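Holtcombe stitching course adds evening session

Holtcombe Teaching Hospital will add an evening session to its suturing course after 220 people applied for places this year. The first one is set for Friday, July 28, 2023.

The course covers interrupted stitches, in which each stitch is tied and cut separately before the next is placed. Trainees work down a straight incision from the top, keeping the spacing even.
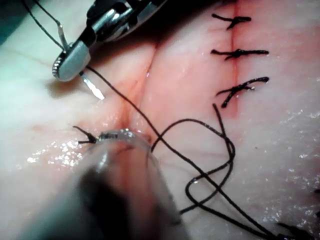 Course lead Miroslava Beneš said knots take up most of the practice time. "People want to move on to the next stitch too soon," she said. "We ask them to look at the last one first."

Each session lasts three hours and is limited to 6 trainees. Štefánia Říha, who joined the teaching staff in March, will run the evening group. Applications go through the hospital's education office in Room 961.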